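Comments missing from search results after template update
By Smaranda Husar, Tenau Web Support
February
Last updated: 14:15

Ticket 1415
Status: Monitoring

Reported issue
The customer states that reader comments on the Skendero site no longer appear in search results. Article text is still indexed. The change was first noticed after template version 11 was installed.

Initial review
Support fetched 14 article pages with scripts disabled. The article body loaded on each page, but the comment block was empty. The robots file does not restrict the comment path, and no "noindex" tag was found.

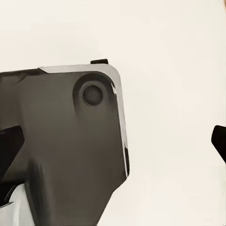
Cause
Version 11 loads comments only when the reader scrolls to the end of the article. The previous version placed stored comments in the page source. The setting that controls this, "Print saved comments," was reset to Off during installation.

Action taken
1. Setting restored to On.
2. Page cache cleared on both servers.
3. Sitemap resubmitted by the customer.

Comments are now present in the page source. Two older articles still return an empty block and have been referred to the Harus database team. The ticket will remain open until those pages are corrected.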